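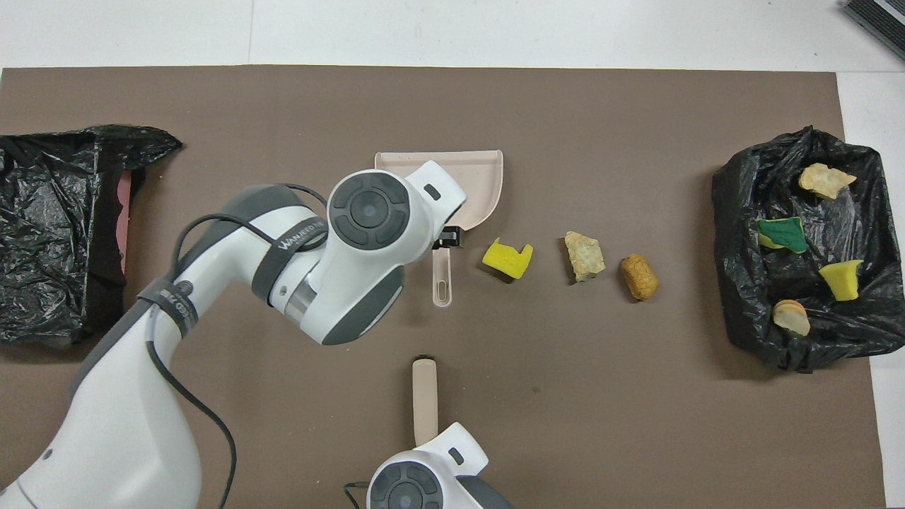
Brown mat on the white table, robot arm at left

From: Kobe Kramer
To: civeswood-sewing list
Date: 5/5/23
Subject: Re: [civeswood-sewing] hemming the hall curtains, help

Maiara, quick one, am on my lunch so excuse typos.

Yes you can do them on a home machine. I did the ones for the Gusley Street rooms, heavier cloth than yours, and my old machine got through it with a size 16 needle and a long stitch. Change the needle when it starts thumping. I went through three.

Don't cut anything yet!! Hang them first. Leave them up a week if you can, lined curtains drop, and yours are long. Mine went down nearly an inch on one side and nothing on the other, which made me very glad I'd only pinned. Pin the hem up while they are hanging, then take down and sew.

Side hems before bottom hem. Bottom hem double, four inches turned twice. Lining gets its own hem, finished an inch shorter than the curtain. Do not sew the two together along the bottom, they need to move seperately or you get that puckery look.

Corners: miter if you have patience. I didn't on the back pair and you can tell.

Weights, yes. Penny weights in the corners, in a little pocket of lining scrap, not sewn straight to the face fabric. Chowdhury's has them by the bag, or did last time I was in. Ask at the counter, they aren't out on the shelf.

Thread: polyester. Not the cotton Anselmo is giving away, sorry Anselmo, it's older than I am and snaps if you look at it.

Now your quoted bit about the heading tape

Maiara Toledo wrote:
> Hi all, I said I'd take on the curtains for the Zusside hall and now
> I have all the fabric in my living room and I'm a bit scared of it.
> Track is 265 cm if that matters, sorry, the drawings are all metric.
> We got 20 yards of the green and the same of lining. Gilmar thinks
> pinch pleats, I was going to do plain gathering tape because it's
> easier. Does it matter? Also how do people press something this big?
> My ironing board is a joke. And can I do it on an ordinary machine or
> do I have to beg somebody for an industrial?
> Thanks, Maiara

Go with the tape. Pinch pleats look better, Gilmar's right, but they eat fabric and an evening each. With tape you can fix the width later if you got it wrong. Pull the cords from the middle out and KNOT the ends before you start, ask me how I know. Don't trim the cords after, wind them up and tuck them in so the things can go flat for washing.

Pressing. Forget the board. Old wool blanket folded double on the floor or a big table, cotton sheet over it, and work along in sections. Press, lift, move. No sliding the iron or you'll stretch the edge. Try steam on a scrap first, some of those greens mark.

If you want company I can do Tuesday evening, will bring my long ruler and the good clips. Sebastião still has my pinking shears I think?? If you're reading this, please drop them at the hall.

Oh and check which way the nap runs before you join widths. Chalk an arrow on the back of every piece. Boring but do it.

Gotta run

Kobe

_______________________________________________
civeswood-sewing mailing list
To leave the list send a blank message with unsubscribe in the subject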